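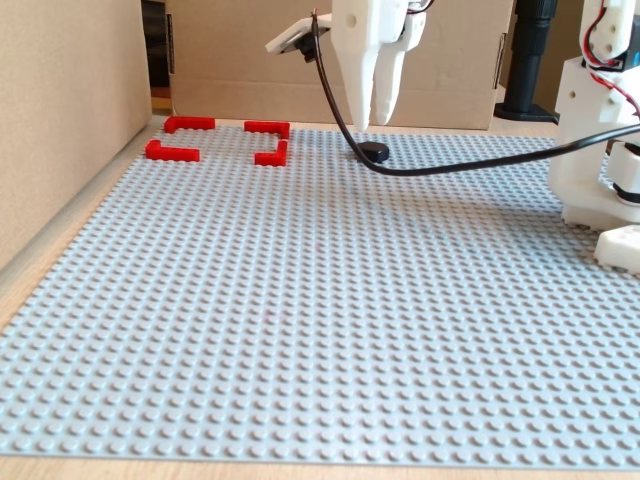
Home Posts Notes Tools Archive About
Search this site Enter keywords Go

Getting the planner to respect the corners

The placement planner in Jalel has bothered me since December. It would pick a good path to the puck and then choose a release point that sat half on a red corner. The cost function only knew the center of the square and a radius, so a spot on top of a corner piece scored as well as one beside it.

I changed the target from a circle to a polygon. The perception node finds the four red pieces, takes the inner edge of each one, and sends the planner a closed outline. The planner shrinks that outline by the radius of the puck plus 3 mm and only samples release points from what is left.

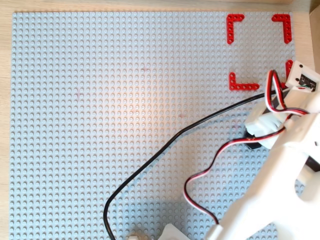 Warren notes
Posted by the author, planning and controls

The harder part was the corner the arm hides. From the side view the sensor housing covers most of the lower right piece, and the detector kept dropping it. With three corners the outline never closed and the planner sat there waiting. I now keep the last good position for each corner and let it expire after 201 frames. If three corners are fresh and one is old, the old one is checked against where a rectangle says it should be.

I replayed 334 logged runs through the new code in Zumel, our playback tool. The outline closed in all but a handful, and those were runs where two corners were lost together. I have no fix for that yet. It stops and writes a warning to the log. 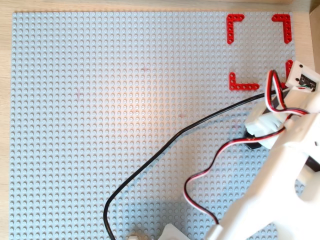

Harries wrote in to ask why I don't just hard-code the square, given that the plate has studs on a fixed grid and the pieces can only sit in so many places. It would be less code, and the planner would never have to wait on the detector.

Fair point, and I did it that way at first. It works until you move the target and forget to edit the config file, which I did twice. I do use the grid now, but only to snap the detected corners to the nearest stud.

Planning time went up a little. The sampler draws 1460 candidates per request, and the polygon test is slower than a distance check. I moved the test ahead of the inverse kinematics call, so bad points get thrown out early.

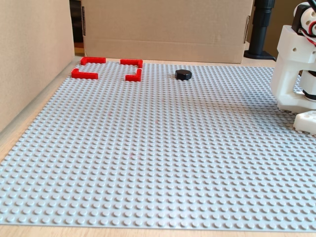 Stuseck Robotics Club, Software Team

Next is the approach angle. The planner treats the puck as a plain cylinder, and its sides have flat faces. I want the grasp sampler to try a few wrist rotations and keep the one closest to a flat. The side view won't help much with that, so the estimate will have to come from the front camera.

The polygon code is in the main branch. The config option for the old circle target is still there, but it is off by default and I plan to remove it.

Print this post | E-mail this post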